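ブロルヴィル通信 3月 その2 編集部より

古本市のこと、倉庫のこと、ボヴァウ便の値上げのこと

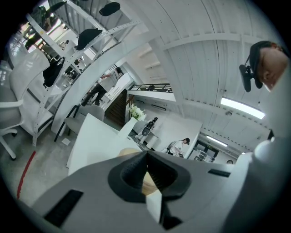
えー、まず古本市。終わりました。来てくださった方、ありがとうございます。雨の予報だったのに午前中はもってくれて、昼すぎにぱらっと来ただけ。テント足りてよかった。

出た本は3,792冊。去年より多いです。レジのメモを二回足し算して同じ数字になったので、たぶん合ってます。売れ残りは倉庫に戻し済み。ただし文庫の棚だけまだ段ボールのまま。開けたい人いたら声かけてください、鍵は事務所の引き出し。

よく動いたのは料理と山の本。意外と、古い時刻表。開場から30分でなくなった。逆に全集がぜんぜんだめ。重いし場所とるし、値段下げても持って帰るのがつらい、と何人かに言われました。次回は全集はばら売りにするつもりです。揃いで欲しい方は先に連絡を。取り置きします。

児童書は相変わらず足りない。毎回、開場してすぐに棚がすかすかになる。ご家庭で読み終わった絵本、ぜひください。多少の落書きは気にしません。ページが抜けてるのはちょっと困る。シール貼ってあるのは可。図鑑は古くても歓迎、恐竜のはとくに。

それから値付け。今回ためしに、背に丸シールを貼る方式をやめて、見返しに鉛筆書きにしました。評判は半々。買う側からは「いちいち開かないと値段がわからない」、本好きの人からは「シールの跡が残らなくて助かる」。どっちの言い分もわかる。次は、安い棚は棚ごとに均一、ちょっといい本だけ鉛筆、でどうでしょう。ご意見ください。

釣り銭の話。100円玉が昼前に切れて、近所のパン屋さんに両替してもらいました。ご迷惑をおかけしました。次回は多めに用意します。と去年も書いた気がする。

倉庫の件。
奥の棚、エーバーハルト製のスチールのやつ、3段目がたわんでます。美術書を詰めすぎ。上に載せないでください。大型本は床に近いところへ。棚板の替えは注文しました、届くのは来月になりそう。それまで3段目は空けておいてくだい。

湿気も気になってます。北側の壁ぎわに置いてあった箱、底がふにゃっとしてました。中の本は無事。箱だけ捨てて、すのこの上に移しました。壁から手のひら一つぶん離して置くこと。除湿剤は入口横の青いバケツの中、使ったら日付を書いてください。書いてないのが多い。いつのだかわからない。

あと、寄贈の受付時間。平日の夕方は無人のことが多いので、玄関前に置いていくのはやめてください。先日も袋が一つ、雨のあとに見つかって、中の文庫が全部波うってました。もったいない。電話をもらえれば誰か行きます。量が多いときは取りに伺います。引き取れないもの:百科事典、雑誌の古いの(地元のものは別)、カビの出てるもの、書き込みだらけの参考書。

ボヴァウ便の値上げ。
遠方の会員さんへの発送に使っているボヴァウ便が、今度から箱の大きいほうだけ値上がりします。小さい箱は据え置き。なので、なるべく小さい箱2つに分けて送るようにします。届く日がずれるかもしれません、すみません。送料の会員負担は今のところ変えません。ただ秋にもう一回上がると、さすがに相談させてもらうかも。

会報の発送のほうは普通の封筒なので関係なし。前号が届いてないという方が3人いらして、宛名シールの印刷が一列ずれてました。こちらのミスです。もう送りなおしてあります。

読書会の記録も少しだけ。
今回の課題本は『ドニス河の渡し守』。集まったのはいつもの顔ぶれ+初めての方。前半の洪水のところまでは全員好き、後半で意見が割れました。渡し守が船を手放す場面、あれは負けなのか、休みなのか。テイ・キムさん(Tài Kimさん)は「休み」派で、読み返すと三章にもう予告がある、と付箋だらけの本を開いて読んでくれました。たしかにあった。読み飛ばしてた。

「訳が古い」という声もあって、それはそう。会話の語尾がみんな同じで、誰がしゃべってるのか途中でわからなくなる。でも川の描写はこの訳がいい、という人もいて、結局時間切れ。続きはお茶のみながら、になって、そのまま9時すぎまで。片付けてくれた方ありがとうございました。湯のみが一つ余分にあります。白地に紺の線。お心あたりの方。

次の課題本はまだ決まってません。候補募集中。条件は、薄め、手に入りやすい、できれば文庫。分厚いのは夏にまわします。

会費。年4,000円、学生は1,000円、前と同じです。まだの方は集まりのときに封筒で。名前を書いてください、名前。無記名の封筒が一つ金庫に入ったままです。中身はちゃんとあるんですけど、どなたのか。

次号の原稿も待ってます。一冊紹介、短くてかまいません。手書きでも打ちますので。前号の「台所に置いてある本」特集が好評だったので、つぎは「途中でやめた本」にしようかと。やめた理由も書いてもらえるとうれしいです。長さ自由、匿名可。しめ切りは月末。

書きもれがあったら次号で。駆け足ですみませんん。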